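Visite d'une journée portes ouvertes dans une résidence pour seniors à Guimarães

J'habite au Portugal depuis un certain temps et mon français est celui de l'école, puis celui de la famille de mon mari. Je demande donc l'indulgence pour les tournures. J'écris ce compte rendu pour ma belle-mère et ses deux sœurs, qui pensent quitter leur maison et venir vivre plus près de nous, et aussi pour les lecteurs de ce site qui m'avaient demandé des nouvelles.

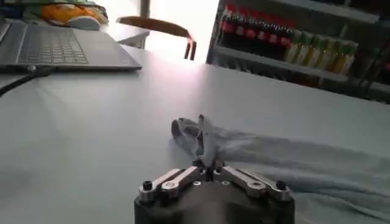 La résidence s'appelle Varnell. Elle se trouve à Guimarães, sur une pente au-dessus du centre, et elle compte 115 appartements répartis dans trois bâtiments. Elle ouvre ses portes aux visiteurs en juillet, de dix heures du matin jusqu'à cinq heures de l'après-midi. Il faut s'inscrire par téléphone. J'avais demandé une visite en français et on m'a répondu tout de suite que c'était possible, ce qui était déjà pour moi un bon signe.

L'arrivée

Nous sommes venus en voiture depuis Braga. La route est facile jusqu'à la sortie de la ville, mais la dernière montée est étroite et le panneau est caché par un laurier. J'ai passé deux fois devant l'entrée. Pour les personnes qui viennent en train, il y a une navette de la résidence qui part de la gare à l'heure pile, le matin seulement. L'après-midi il faut prendre un taxi ou le bus, et le bus s'arrête en bas de la côte. À pied, j'ai compté 400 mètres sur mon téléphone entre cet arrêt et le portail, et ils montent tous. Ma belle-mère, qui a un genou fragile, ne les ferait pas.

À l'accueil on nous a donné un badge, un plan et un verre d'eau avec du citron. Le hall est clair, avec des fauteuils assez hauts pour qu'on puisse se relever sans aide. Je fais toujours attention à ce détail. Dans une autre maison visitée au printemps, les canapés étaient très beaux et tellement bas que j'ai eu moi-même de la peine à en sortir.

Notre groupe était petit : un couple de retraités venus de Porto, un fils qui cherchait pour son père, mon mari et moi. La dame qui nous guidait travaille là depuis l'ouverture. Elle parlait un français très correct, meilleur que le mien sur les subjonctifs, et quand elle ne savait pas une réponse, elle l'écrivait dans un carnet. Elle nous a envoyé le reste par courriel le lendemain, comme promis.

Les appartements

On nous a montré un studio et un deux-pièces. Le studio est petit, il faut le dire. Le lit, une table, une kitchenette derrière une porte coulissante, et une salle d'eau où un fauteuil roulant peut tourner. Le deux-pièces est bien plus agréable, avec une chambre séparée et un balcon qui regarde vers le mont de la Penha. Les résidents apportent leurs meubles s'ils le veulent. Seuls le lit et les rideaux sont fournis, et on peut refuser les rideaux.

J'ai ouvert les placards (j'avais demandé la permission). Les tringles se descendent avec une poignée et les prises électriques sont à la hauteur de la main. Par contre, l'interrupteur de la salle d'eau est placé à l'extérieur, ce que je trouve peu commode la nuit. Le monsieur de Porto a fait la même remarque, et la guide l'a notée dans son carnet.

Le système d'appel est de la marque Seltix. C'est un bouton au poignet et un autre près du lit, avec un cordon dans la douche. Nous avons pu essayer. Une voix a répondu en portugais et a demandé si nous voulions continuer en anglais. J'ai posé la question du français : la nuit, cela dépend de la personne de garde. Pour quelqu'un comme ma belle-mère, qui sait dire bonjour et merci en portugais et presque rien de plus, c'est une question sérieuse. La guide n'a pas cherché à nous rassurer avec des promesses, et j'ai apprécié cela.

Le déjeuner

À midi et demi nous avons mangé avec les résidents. Soupe de chou, poisson au four avec pommes de terre, ou bien une omelette, puis une poire cuite. Le pain était excellent. Le poisson était un peu trop salé à mon goût, mais ma voisine de table, une ancienne institutrice de quatre-vingts ans passés, m'a assuré que c'était au contraire le premier jour du mois où il avait du goût.

Elle m'a raconté beaucoup de choses, cette dame. Elle est arrivée après la mort de son mari, avec deux valises et un piano droit. Le piano ne tenait pas dans son studio et il est maintenant dans le salon du premier étage, où tout le monde s'en sert, ce qui la fâche un peu le matin et lui fait plaisir le soir. Elle m'a dit aussi que les premiers mois avaient été longs. On vous laisse tranquille ici, disait-elle, et au commencement j'aurais voulu qu'on me laisse moins tranquille. J'ai retenu cette phrase parce que je crois qu'elle vaut aussi pour ma belle-mère, qui n'ose jamais frapper à une porte.

Les places à table sont libres. Dans la pratique, chacun garde la sienne, et un monsieur a attendu debout, très poliment, que mon mari comprenne qu'il occupait sa chaise.

Les activités et le jardin

Le programme est affiché en grands caractères à côté de l'ascenseur. Il y a de la gymnastique douce, une chorale, un atelier de broderie (Guimarães a une tradition de broderie, et plusieurs résidentes la connaissent depuis l'enfance), des cartes presque chaque soir, et une sortie par quinzaine. La bibliothèque possède 2000 livres, en majorité portugais. J'ai trouvé une étagère et demie en français : beaucoup de Simenon, des guides de voyage anciens et un manuel d'apiculture.

Le jardin est ce que j'ai préféré — il descend en terrasses derrière le deuxième bâtiment, avec une rampe et des bancs à chaque tournant. En haut, il y a des bacs surélevés où les résidents cultivent ce qu'ils veulent. J'ai vu des haricots, de la menthe, des tomates encore vertes. Chaque bac est attribué pour un an et il existe une liste d'attente. Une des sœurs de ma belle-mère ne peut pas vivre sans ses tomates, alors j'ai demandé si elle pourrait s'inscrire avant d'emménager. La réponse est non, il faut d'abord être résident.

Une partie du jardin était fermée par une barrière, pour la réfection d'un mur. Les travaux doivent finir avant l'automne.

Les soins

Une infirmière est présente le jour, et la nuit il y a deux aides-soignants pour l'ensemble. Un médecin passe deux fois par semaine. Les résidents peuvent garder leur propre médecin s'il accepte de se déplacer. La résidence n'est pas une maison médicalisée, et quand une personne a besoin de soins lourds, elle doit partir ailleurs. J'ai demandé comment cela se passait. On m'a expliqué qu'il y a d'abord une réunion avec la famille et que le délai se discute. Le fils qui cherchait pour son père a posé beaucoup de questions sur ce point, et j'ai vu qu'il n'était pas tout à fait content des réponses. Moi non plus, mais je pense que je préfère le savoir maintenant.

Le groupe qui gère la résidence possède une seconde maison plus petite, Firkside, ouverte à l'origine pour une clientèle anglaise. Les soins y sont plus complets et les résidents de Varnell y ont une priorité. Nous ne l'avons pas visitée.

Les prix

Je ne donne pas ici les loyers, parce qu'ils dépendent de l'étage, de la surface et du nombre de repas, et qu'on m'a remis une proposition personnelle. Je peux dire que les frais de dossier sont de 292 euros par personne et qu'ils ne sont pas remboursés en cas de désistement. Pour trois sœurs, cela fait une somme à laquelle il faut réfléchir avant de signer. Le linge de maison est compris, le linge personnel est en supplément. Le coiffeur se paye à part, Internet est compris, le téléphone non. Un séjour d'essai de deux semaines est possible dans un studio meublé, hors du mois d'août.

Ce que j'en pense

Nous sommes repartis vers quatre heures, avec un sac en toile, une brochure et un petit pot de confiture de courge fait par l'atelier de cuisine. Dans la voiture, mon mari était plus enthousiaste que moi. Il voyait déjà sa mère sur le balcon du deux-pièces. Moi, je voyais surtout la montée depuis l'arrêt de bus et la voix qui répond en portugais à trois heures du matin.

Pourtant la maison m'a plu. Les couloirs ne sentaient rien, ce qui est pour moi le meilleur compliment, et les gens que nous avons croisés se parlaient entre eux. Les employés frappaient aux portes et attendaient la réponse avant d'entrer. J'ai observé cela plusieurs fois sans le faire remarquer.

Nous avons proposé aux trois sœurs de faire le séjour d'essai ensemble, au début de l'automne. Deux ont dit oui. La troisième veut d'abord savoir si elle peut venir avec son chat. J'avais oublié de poser la question ; j'ai écrit à la résidence et les petits animaux sont acceptés, un par appartement, avec le carnet de vaccination à jour.

Si d'autres lecteurs connaissent Varnell ou Firkside, surtout pour y avoir eu un parent pendant un hiver, je lirai leurs messages avec beaucoup d'intérêt. On m'a dit que les hivers à Guimarães sont humides, et j'ai oublié aussi de demander comment les appartements sont chauffés.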